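# Zundanell two-arm demonstration station

Zundanell is a bench station for recording manipulation examples by teleoperation. An operator drives both arms, and the recorder stores joint positions, gripper state and video on one clock. Output goes straight to a training set.

**Supplied**

- 2 arms with two-fingered grippers
- Fixed workspace camera
- Recorder with Fladari software, release 7
- Leader controls for one operator

**Episode handling**

Each episode carries a task name, an operator code and a pass/fail mark. Failed episodes are kept by default and can be filtered at export. Episodes over 3,000 frames are split, and the parts share an ID. The reference set shipped with the station holds 3,064 episodes, all food-counter tasks: picking, placing, basket loading, tray clearing.

**Layout**

Objects should be moved between episodes. A set recorded with one fixed layout trains a policy that depends on that layout. Mix rigid packs, soft wrappers and bottles, and leave the target container in reach of at least one arm. Tiered racks are supported; record the upper and lower rows as separate tasks.
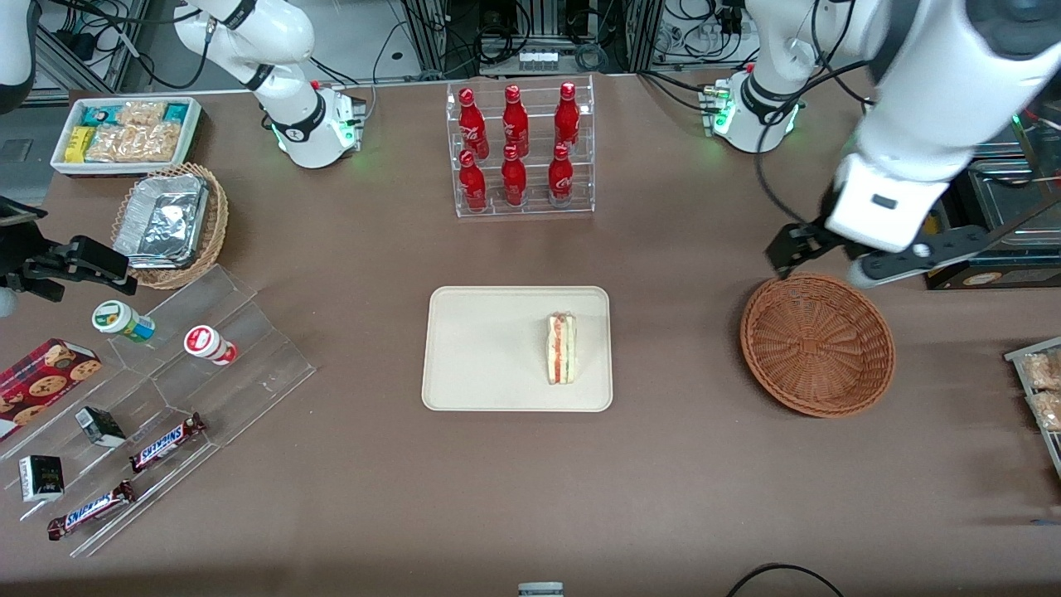 Kendra Beaudoin: We ran basket loading on ours for most of October. Splitting by row helped, but the pass/fail mark is too coarse. A pack that lands upside down still passes. We added a third value by hand in the export file, and Fladari read it without complaint.

A partial mark is planned for the next release. Until then, hand-edited values are preserved on re-import.

Page revised 7/12/20. Spare gripper fingers are ordered through Hiletti.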